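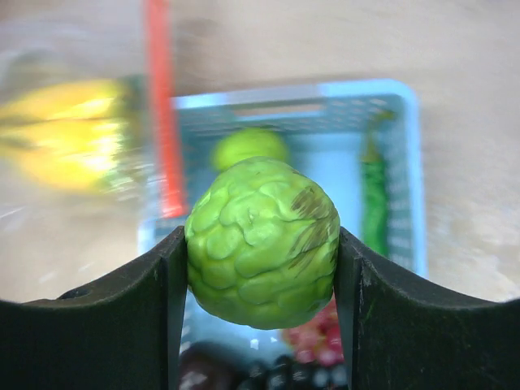 伯克比(Burkby)小剧场八月能按原计划开门吗？
以目前的进度看，前厅可以开，观众厅开不了，我不建议对外公布首演日期。

以下是本期进展，供Figueiredo基金审阅。

观众席：原设计300座，承建方Vurnholm交来的最新图纸写的是314座。多出的座位全挤在楼座后排，我去坐过样椅，膝盖顶着前排椅背，舞台左侧三分之一看不见。对方称视线“符合要求”，但至今没有给出视线分析图。在看到图之前，我仍按300座编票房预算。

舞台机械：吊杆应装8道，已装6道。剩余两道据说在从Wastville发货的路上，这句话上一期报告里也写过。

声学：Timo Kleinschmidt做了空场测试，结论偏乐观。空场数据说明不了满座时的情形，地毯也还没铺，请暂勿在宣传稿里引用。

节目：Seren Sayce已拟出开幕季草案，以喜剧短剧和小型音乐剧为主。剧目本身我没有意见，上座率按八成估算则偏高，同等规模的新场子头一季很少做到。我另附了一版按五成五计算的收支表，照此算，酒吧收入补不上缺口。

款项：第二笔拨款已用于消防通道和配电，票据齐全。第三笔请等最后两道吊杆验收后再拨，Vurnholm要求提前付款的来函我尚未答复。

下期报告会附视线图，前提是对方肯交。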